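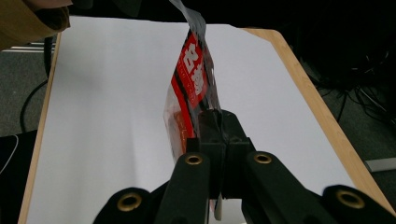 *Clear plastic bag over white paper on a wooden table.*

**Gositz Hotel reopening, who's booked?**

**npacheco_80** · 14 September 2020
The Gositz in Hendon takes guests again next week, new operator is Botmont. Only 30 rooms on the lower floors to start. Pool and bistro stay closed.

**gilmarb**
Booked two nights. They're offering up to 13 per cent off if you paid a deposit under the old owners.

**Jeferson Bitt**
Not for me. Full parking fee and no pool? I'd wait.

**gilmarb**
Parking is free after 8 pm, it's on the booking page.

**Jeferson Bitt**
Useless if you check in at three.

**thais_a**
Does anyone know if the Araújo lounge is coming back? My favourite part of the old place.

**npacheco_80**
Front desk told me no. It's going to be a breakfast room.

**thais_a**
Pity. I'll stay across the road then.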